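Notes from the Larville end of town

November already, and I still have two green tomatoes on the windowsill that I refuse to give up on. They've been there for weeks. My mother used to wrap hers in newspaper and put them in a drawer, and I keep meaning to try it, but then I like looking at them.

The big news on our street is that the Lundura bakery has started opening at 6:30 in the morning, which has done terrible things to my budget. I went in for one plain roll and came out with a bag of cardamom buns, a loaf of rye and a jar of plum jam I didn't need (I've finished it, so maybe I did). Mayu Hoshino was behind me in line and told me to warm the buns in a dry skillet with the lid on. Try it! Five minutes on low and the bottoms get a little crisp.
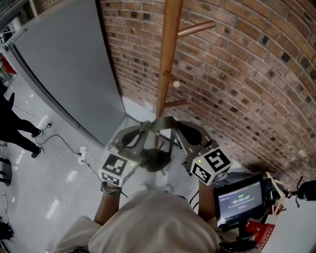

The soup swap is back

Last winter we had 38 people signed up, and this year the list is at 43, so we've moved out of my kitchen and into the hall on Gotard Street. Same idea as before — you bring one big pot, you ladle it into jars, and you go home with a bit of everybody else's. Bastien Vidal is making his split pea again. I'm torn between chicken with barley and a squash thing with far too much ginger in it.

A few bits of housekeeping. Please put a label on every jar with what's in it, and write "nuts" or "milk" nice and big if there are any. Leave some room at the top if you think it might get frozen. We have 200 clean jars in boxes by the hall door, so there's no need to buy new ones, but lids are running low and I'd love any spares you have in a drawer.

If you've never come before, come anyway, even if your soup is just lentils and an onion. Mine was, the first year, and I still get asked for it.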